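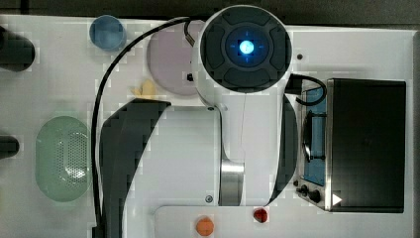 White worktop, blue light, seen from overhead.

Posted in: Home & Kitchen > Small Kitchens > Storage and Sorting Out

Open shelves or cupboards for a galley kitchen?

mossy_kettle
Hello all, long-time reader and very occasional poster. We moved to Tralmont in March and the kitchen is a galley with one short run of wall units that I would dearly love to take down. I keep looking at open shelves and sighing. My other half thinks I have lost my marbles and that everything will be covered in grease by teatime. We cook a lot, mostly frying and big stews, and there is no extractor to speak of. The gap is 607 mm between the window and the corner, so whatever goes up has to be narrow. Has anyone done it and been happy a year on?

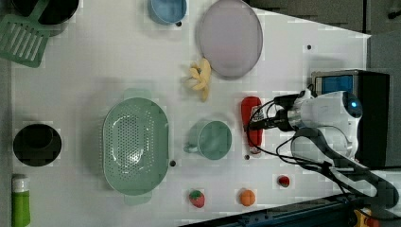

The things I'd want out are the everyday ones, plates and bowls and the colander, and the rest could go in the drawers. I did get a quote from Dirkel for fitted units and it came to £2898, which made me sit down on the stairs for a bit.

parsnip_row
Did it, loved it, would do it again tomorrow! Ours are plain boards on brackets, and yes, you do wipe them, but the bowls you use daily never get the chance to go sticky. It's the gravy boat and the wedding glasses that suffer - put those somewhere with a door on. The whole lot cost us £73 including the paint.

Old_Tansy
I'm going to be the grump, sorry. With no extractor and a lot of frying I would keep the doors. We had open shelves for four years in our last place and I was washing clean plates before I could eat off them. They do look lovely in other people's houses.

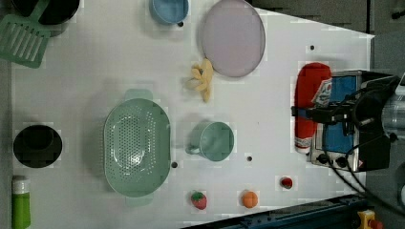 I'd also say measure your biggest plate before you buy a single board. Ours overhung at the front and I caught it with my elbow more than once, and you can imagine the language.

parsnip_row
With respect, Tansy, that's a depth problem and a frying problem. A splatter guard and a window open would sort out most of it.

Old_Tansy
I had both, dear. I stand by my cupboards.

bluebell_andco
Could you meet in the middle? We kept the bottom cupboards, put up one Åberg rail with a single shelf over it, and that's been plenty. The cutting down was the hard part.

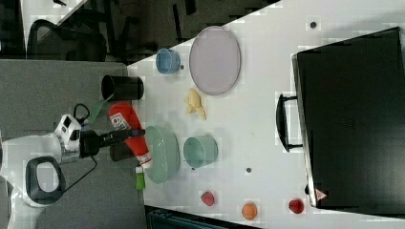 Sauces and oils went in a tray by the cooker so they can be lifted out in one go for wiping, and that has made more difference to me than the shelf has, if I'm truthful. There's a nice long piece on Cultville about narrow kitchens too, though you have to scroll past a lot of marble.

mossy_kettle
Thank you all so much, I feel much calmer. I think we'll take down one unit, try a single shelf through the winter and see how greasy it gets before touching the others. Tansy, I shall report back even if you're right!

Old_Tansy
Keep the doors in the shed, just in case.

5 people found this thread helpful
Share (3)
1000 views

Related threads
Best paint for kitchen shelves that get wiped daily
Pan lids - where does everyone keep theirs?
Fitting a rail to an old plaster wall
Extractor or open window in a rented flat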